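Sourdough Starter FAQ

How long before I can bake with a new starter?
Plan on 9 days, sometimes 11 if your kitchen runs cool. I know, it feels like forever! Feed it every morning anyway, even when it looks flat and sad on day 5.

Which flour do you use?
Whole rye for the first few feedings, then plain bread flour. I buy mine from Saslow, but any unbleached flour will do a great job. 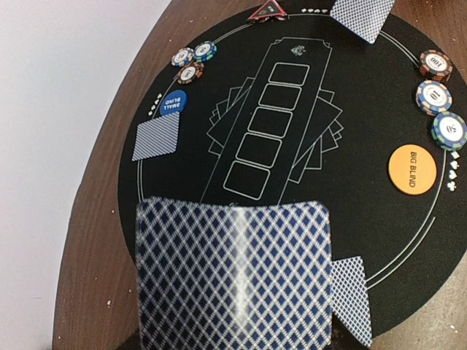 Do I have to throw some away each time?
Yes, or you'll end up with a bucket of it. Save the discard in the fridge and make crackers – they're so good with sesame and flaky salt that I now make extra starter just for them!

There's gray liquid on top. Is it dead?
Nope, it's hungry. Pour the liquid off or stir it in, then feed as usual. Pink or orange streaks are another story, so toss it and scrub the jar.

What temperature for crackers?
400 degrees, on the middle rack, until the edges are brown. Roll them thinner than you think you should.

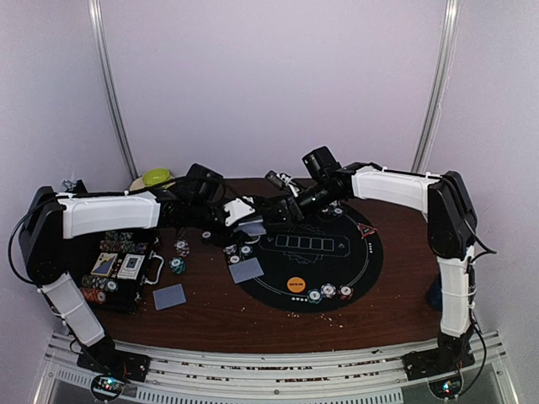

Two arms over the round black poker mat.

Can I keep it in the fridge?
Sure! Feed it once a week and take it out the night before you bake. Vratislav Tóth wrote in to ask about freezing – yes, that works too, spread thin on parchment and dried first.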